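Gatley Swap Shelf is back in November

The swap shelf at the Gatley branch was such a hit in the spring that we're running it again, and this time it gets the whole back hall! Last round 188 of you came through the door and more than 500 things went home with somebody new – lamps, puzzles, baking pans, a bread machine that three people had their eye on.

Same rules as before. Bring up to 13 items, clean and working, and take whatever you like. Drop-off opens at 9 a.m. and swapping starts at 10. Clothes go to the Musine Street rack this year, so please leave those at home.
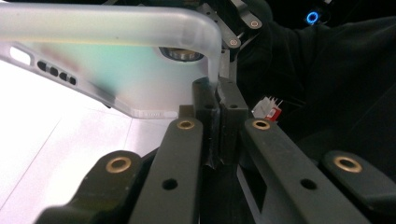
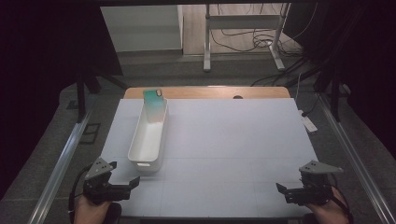 Small stuff was the surprise favorite last time, and I'm so glad we're giving it more room. Chargers, cords, earbuds still in the box, watch bands – all of it went fast. A long white bin with low walls is perfect for phone cases, and it helps a lot if you stick the phone model on the back with a bit of tape. Books are welcome too (5 per person, please, we ran out of table!), and Jitum Coffee will have the cart going by the side door until noon.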